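How a Robot Arm Learns from Examples
For readers from 8 to 12 years
By Parvathi Namboodiri

Think about the first time you tied your shoes. Probably somebody showed you. Then you tried, and the loop fell open, and somebody showed you again. After many times your fingers knew the way.

A robot arm can learn in a similar manner. It needs to be shown. But it needs many more times than you, and each time must be saved so that the computer can study it later. One saved try is called an example. The work of saving them is called gathering examples.

What is inside one example?

When you move your arm, you do not think about your elbow. A robot has to think about every joint. So an example is a long list. It says how much each joint was bent, if the fingers were open or closed, and what the camera could see at that moment. A blink later, it says everything again with new numbers. All these small moments together make one try, from the start to the end.

Every example also has a short sentence with it, for instance "pick up the small box." The sentence tells the computer what the person wanted. Without it, the numbers are only numbers. 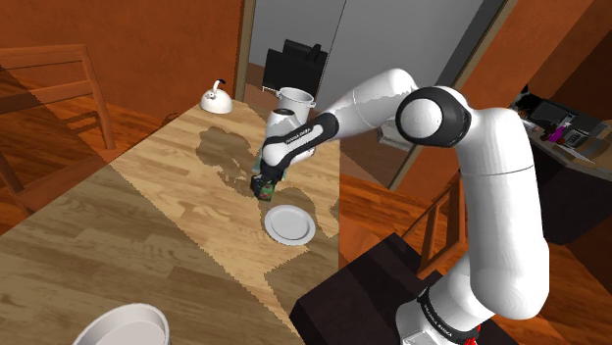

At Runine, where I work, much of the gathering happens inside a computer. We build a room that is made only from computer drawings, and we put a robot arm in it. This is called a simulation. It is a little like a video game, but the rules for weight and for touching are made to be close to the rules in your kitchen. If a cup falls there, no one has to sweep the floor – you press a key and the cup is back on the table.

Who moves the arm?

A person does. My colleague Hina Hashmi sits at a desk and holds a controller in her hand. When she moves her hand to the left, the arm goes left. When she squeezes, the fingers close. She says the most difficult part is to be slow, and on her first day she knocked over the same cup again and again.

In September she and Amna Rizvi gathered 961 examples for one task. They did not keep all of them. They looked at each one again, and 27 were thrown away. In some, the arm stopped in the middle. In others, the sentence was about the wrong thing.

Why must the examples be different?

Imagine that you learned to catch a ball, but always the same ball, from the same friend, in the same place. Then one day the ball is bigger and comes from the other side. You would maybe miss it!

The robot has the same trouble. If the thing it must pick up is always in one spot, it can learn the spot and not the thing. For this reason we change what is around it. We move the objects, we turn the lamp, we look from another place in the room.
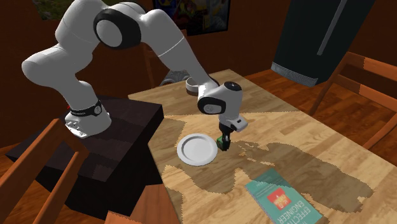 Picture: Runine / Eirini Deligiannis

Shadows are a good thing to change also. You know that a shadow is not an object, because you have seen shadows all your life. A computer has to learn this from pictures, and a dark shape on a table can confuse it.

What happens after?

The learning program looks at all the examples many times. It tries to guess what the arm should do next, and then it checks its guess with what Hina did. If the guess was wrong, it changes itself a tiny bit. After that we let the arm try alone, 200 times, and we write down how often it did the task well.

Try it at home

You need 2 people, a spoon and a scarf for the eyes. One person is the robot and wears the scarf. The other one is the teacher and may only say small moves, like "hand down" or "close fingers." Write each move on paper until the robot has picked up the spoon. Your paper is one example. Now put the spoon in a new place and read the same paper aloud. Does the robot still find it?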